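**Re: Laminate top delaminating at the front edge, glue choice?**

**kestrel_bench**
White laminate on particleboard, bought secondhand from an office clearance in Lillham. Front edge has lifted along a 13 inch stretch and the board underneath has swollen slightly. Two options as I see it: contact cement and clamp, or cut the edge back and apply new banding. I have Uronard 2 contact adhesive on the shelf already. Does anyone have experience with it on swollen board?

**pf_odell**
Contact cement needs two sound surfaces. Swollen particleboard is not a sound surface. The chips have separated and the cement will bond to the top layer of loose chips, which then lets go. Cut it back.

**mortise4**
Disagree in part. If the swelling is under a millimeter you can harden it first. Thin epoxy, let it wick in, clamp between waxed cauls overnight, sand flush, then glue the laminate down. I have done 4 tops this way and the oldest is still flat.

Things that matter:

- Moisture. Board has to be fully dry before the epoxy goes in. Give it a week indoors.
- Clamping pressure. Even, moderate. Too much squeezes the resin out.
- Do not use water-based glue anywhere near it.
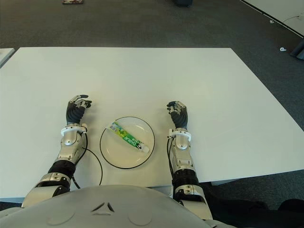

The other variable is what the top is used for. A desk that gets a keyboard and a coffee cup will hold up with the epoxy method. If people lean on the front edge all day, the bond line sees peel load, and laminate adhesives are weak in peel. In that case I would go with pf_odell and cut it.

**pf_odell**
Epoxy into particleboard is a patch. It also leaves a hard zone next to a soft zone, and the next failure starts at the boundary. A track saw and a strip of hardwood lipping takes an afternoon.

**mortise4**
It also changes the depth of the top. Fine if it stands alone, a problem if it sits against others in a row.

**kestrel_bench**
It stands alone. Swelling measures 0.6 mm by calipers at the worst point. What about cleaning before gluing? The previous owner wiped it down with Clinditex and there is a slick film on the underside of the lifted part.

**sandgrain_lagos**
Film has to come off or nothing sticks. Denatured alcohol on a rag, change the rag often, then scuff with 120 grit. Test with a drop of water on the laminate back: if it beads, clean again, and let it dry out before gluing.

Writing from Lagos, where humidity does this to every cheap top eventually. I seal raw edges with two coats of polyurethane before anything else goes on.

**pf_odell**
Agree on sealing. Check the back edge too while you have it upside down.

**kestrel_bench**
Back edge is bare board, never banded. Will seal it. Going with epoxy for now, lipping if it fails. Drying it through September.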